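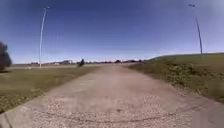 So what do you walk on a path this plain for? "The sky, mostly, and because my knees like it flat," says Zubaida Bhutto, who has been doing the Dreltport path before breakfast for longer than I've lived here.

I'd asked her to take me along for this column and she set one condition – I had to keep up. I mostly did! She's 70 and walks like she's got a bus to catch. I had my notebook out and kept drifting onto the grass, and she kept steering me back by the elbow.

"People want a lake or a lookout," she told me. "I've got short dry grass and a lamp pole and I'm happy as anything. You get to know it. The gravel's rough on the soles in places, then it goes smooth and you can stop thinking about your feet."

She reads the ground the way my dad reads the footy pages. The crack across the concrete is her favourite (yes, she has a favourite crack).

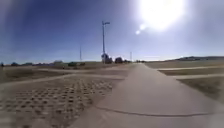
Grid paving beside the main path, with the dirt track curving in behind.

"My neighbour Wajid reckons they should fill every crack there is," she said. "I told him to leave them be until somebody trips. He wrote to the council in August anyway, two pages!"

I asked about the cobbles, as my ankles had opinions. She laughed at my shoes for a good long while.

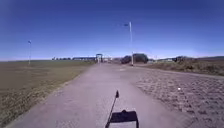
"I keep to the smooth bit and let the young ones have the stones," she went on. "My granddaughter hops along them and I carry her bag. It was all mud when I first came, you'd lose a boot."

By then I'd stopped taking notes and was just listening. She talked about magpies, her late husband's terrible thermos, and whether the bank ought to be mown.
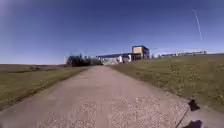
"Leave it scruffy, I say. It's a bank, it's not a bowling green." She aims for the ochre block, turns round and goes home for toast. I went with her for the toast as well, and she makes a very good plum jam.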